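FOR IMMEDIATE RELEASE
December 2023

Plodell Opens Free Printable Library for Families Who Learn at Home

Plodell, a small publisher of home learning materials, has opened a free online library of printable activity sheets for parents who teach their children at home. The library has 344 sheets at the opening and is meant for children from four to ten years old. No account is needed to download them.

The sheets are sorted by season and by school subject. A parent can choose, for example, winter and mathematics, and will find counting games, simple graphs and a board game about packing for a cold trip. Each sheet fits on one page and prints well in black and white, so families do not need to spend much on ink.

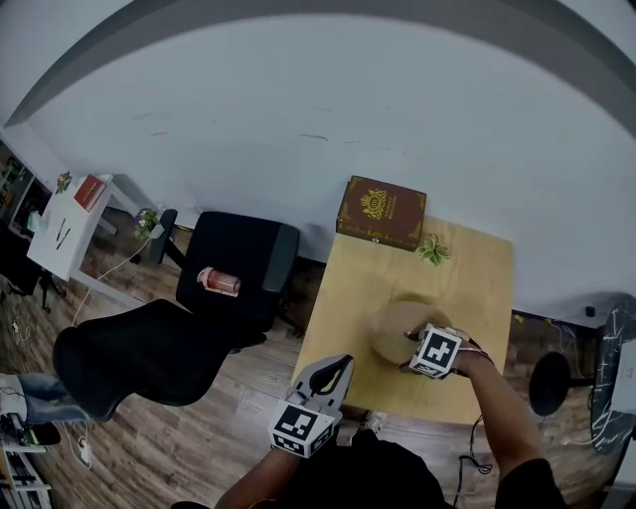

"Many parents wrote to us that they like our workbooks but want something short for the days when the plan falls apart," said Tassanee Kaewsai, founder of Plodell. "We started with a few pages for our own readers. They asked for more pages, and we continued to draw them."

The first sheets were tested by 40 families in Nilsuwan and Tuvard. After the test, the instructions were made shorter and the letters were made larger. Several word searches were removed, as the younger children found them too difficult.
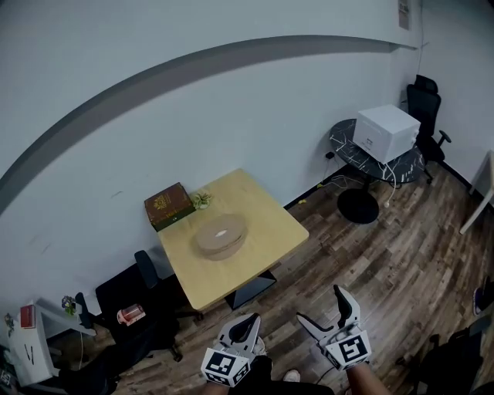 The library also has 8 unit plans. Each plan covers two weeks and joins reading, science and a craft under one theme. The themes at the opening include bread, maps, birds in winter and the post office. Book suggestions are given by topic, so parents can use what their local library has on the shelf. 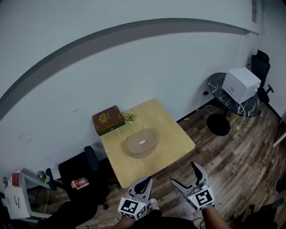 Two hand-held grippers near a light wood table.

Nattawut Wattanapong, who edits the science pages, said that the experiments use only things found in most kitchens. "I do not want a parent to go shopping in the middle of a lesson," he said. "Salt, water, paper and a spoon are enough for a very good morning."

New sheets will be added every month. A spring collection with garden journals and seed sorting cards is planned for May, together with the first sheets in Spanish.
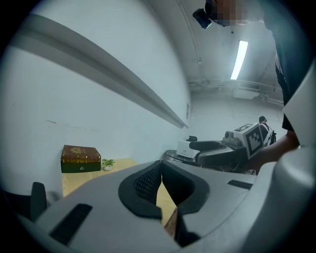

About Plodell

Plodell publishes workbooks, reading journals and printable activities for home learning. The company is based in Isten and sells its workbooks through its own website and in independent bookstores. Parents and bloggers may share the free sheets with their readers if they link to the library page. Questions from the press can be sent through the contact form on the Plodell website.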